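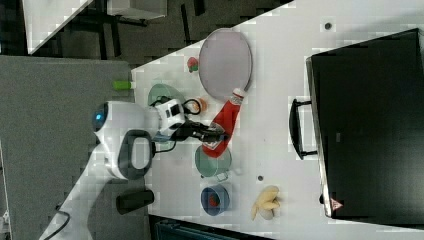
Ketchup, plate and strawberry on the white table.

Isent Basketball Club
Court Time for All: progress report to the Rüegg Fund
January 29, 2025

Where we are

The project is in good shape, and we have plenty to tell you. Your grant pays for court hire at Vakham Sports Hall, coaching hours for the under-14 and under-16 groups, and the new entry-level sessions at Firkum. All of these are now running. Firkum was the one we were least sure of when we wrote the application, and it has become the part of the week our coaches argue over who gets to take!

Since the last report we have added a girls' session at Firkum, moved the under-16s to a better slot at Vakham and entered a second team in the area league. We are behind on the hoops and on the table officials' course. Both are covered further down.

Attendance

The application set a target of 100 young players registered across both sites by the end of the winter term. We passed it before the break, and most of the newcomers are from Firkum, where there had been no indoor basketball at all. Registration only tells you that a form has been filled in, so we also keep a register at every session. Turnout at Vakham is steady. At Firkum it goes up and down with the weather and the bus timetable, but the core of the group comes whatever happens, and they are starting to bring friends.

The under-14s are the fullest group. On a busy evening there are more children than we can sensibly run in a full-court game, so we have gone over to short half-court games with quick changes. They get far more touches of the ball this way and the noise is terrific. We mean to keep it even if numbers settle.

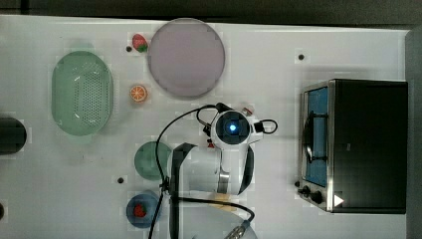 The oval colander and the big plate, from overhead.

On the court

The under-16 boys have had an up and down season. They began with a run of heavy defeats, mostly through turnovers against full-court pressure, and the coaches spent a good part of the autumn on nothing but passing out of a trap. It was not glamorous work. The return fixtures have been much closer, and the last home game went to overtime - lost, sadly, on a put-back with the clock nearly gone, but with the whole bench on its feet.

The under-16 girls sit comfortably in the top half of their table. They rebound better than any side we have had at this age, and they run the floor as a group, which is a pleasure to watch. Their weak spot is free throws. We have started ending each session with a free-throw ladder when legs are tired, and players record their own scores on a sheet by the door. They have taken to this with some ferocity.

The second team is there for players who would otherwise sit on the end of a bench all winter. Results have been mixed. Every player on the list has now started at least one league game, and that was the aim we set ourselves.

Firkum

The hall at Firkum is smaller than a full court and the lines belong to badminton, so we mark out the key with rubber spots each week. It works well for beginners. We run ball handling first, then lay-ups from both sides, then games of three against three for the rest of the time. The girls' session started as a trial and will now carry on to the end of the grant.

Several of the older Firkum players have begun travelling over to Vakham for a second session in the week. We had hoped to see this in year two and are delighted to see it already. Lifts are the difficulty. At present families share cars, and it would only take one or two of them dropping out for the arrangement to fall apart. We are talking to the other clubs that use Vakham about sharing a minibus.

Equipment

We bought 5 ball bags and new match balls in sizes 5, 6 and 7, along with bibs and a set of training cones. The old balls have gone to Firkum for warm-ups, except for those that no longer bounce true.

The two adjustable hoops for Firkum have not arrived. The supplier first sent the wrong brackets and then could not give us a date for the right ones. We now have delivery promised for March, and until then we are managing with the fixed hoops, which are too high for the smallest players. No money has been paid beyond the deposit.

Coaching and officials

Three of our parents and older players have finished the first coaching award and are assisting at sessions each week. The table officials' course was postponed by the organisers when too few people signed up from other clubs. We have asked for a place on the next one. In the meantime home games are covered, though it is the same few people each time and they would like a rest.

Money

Spending is in line with the budget apart from two items. Court hire at Vakham is slightly over following the change of slot, and the course fees are unspent. We would like your permission to move 400 from the training line to court hire, which would cover the difference until the summer. If the course comes up again before then, the club will meet the fees from its own funds.

Next few months

The league season finishes in the spring and we will go straight into outdoor sessions as soon as the evenings are light enough. Before that we want to get the hoops up at Firkum, settle the transport question and hold a small tournament at Vakham with mixed teams drawn from both sites. You would be very welcome at that, and we will send the date as soon as the hall confirms it.

The session registers and the full spending sheet are attached separately. Please let us know about the transfer between budget lines when you can, as the next hall invoice is due in March.

Isent Basketball Club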